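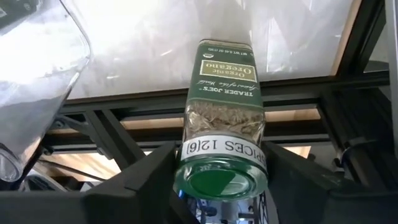 Un pot d'origan tête en bas dans la pince, vu depuis le poignet du bras.

Épices, suite. Quelques nouvelles rapides de Skarano, notre banc à deux bras, avant le bouclage du numéro. Pour ceux qui ont raté l'épisode de septembre : on cherche à apprendre au robot à trier des pots d'épices dans des bacs transparents, à partir de démonstrations faites par un humain. Tâche bête en apparence. Beaucoup moins quand tout est transparent ou brillant, le bac, le verre, le plateau blanc qui renvoie les reflets des lampes.

La question du trimestre : est-ce que la vue du poignet suffit, ou faut-il garder les vues fixes ? Réponse courte, il faut les deux. On a repris 354 démonstrations, entraîné la même politique avec et sans les caméras fixes, même durée d'entraînement, mêmes réglages. Sans elles, le bras saisit bien mais se perd au moment de choisir le bac. Avec elles seules, c'est l'inverse : bon bac, mauvaise prise, surtout sur les pots couchés.

Autre point, l'orientation. Un pot à l'envers, l'étiquette se lit à l'envers aussi, et le modèle hésitait. On a donc ajouté des départs « pot retourné » dans les démonstrations. Nette amélioration, mais on n'a que 7 essais par condition pour l'instant, donc prudence. Les gens de Fleury refont la série de leur coté avec d'autres bocaux.

La disposition de travail : des bacs des deux côtés du plateau, les pots répartis dans les coins, un bras à gauche, un bras à droite. Les bras ne se croisent presque jamais, sauf au centre – c'est là qu'on perd du temps.

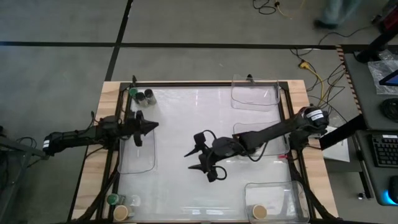

Ce qui coince encore

Le verre, toujours. L'estimation de profondeur décroche sur les parois des bacs et le bras vient parfois taper le rebord. Piste en cours : ne plus passer par la profondeur du tout, et laisser le réseau se débrouiller avec les images brutes. Premiers essais corrects, pas encore de chiffres propres à montrer.

Deuxième souci, la synchronisation des vues. Un décalage d'environ 2 images entre poignet et plafond, et la fermeture de pince arrive trop tard. Corrigé dans l'outil d'enregistrement, pensez à mettre à jour si vous utilisez Okalside chez vous. Les anciens jeux de données seront réalignés, mais pas tout de suite.

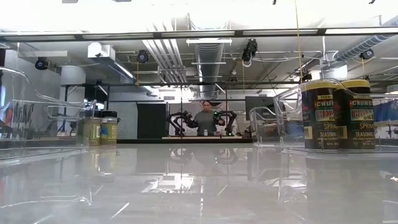 Le poste entre deux bacs, caméras au plafond. Au premier plan à droite, les pots à couvercle jaune.

La suite : passage aux couvercles à visser, deux bras obligatoires, puis essai du même modèle sur le banc de Mellcombe sans réentrainement. Résultats dans le prochain numéro si tout va bien. Le code d'alignement est déjà sur le dépôt interne, dossier « vues », remarques bienvenues.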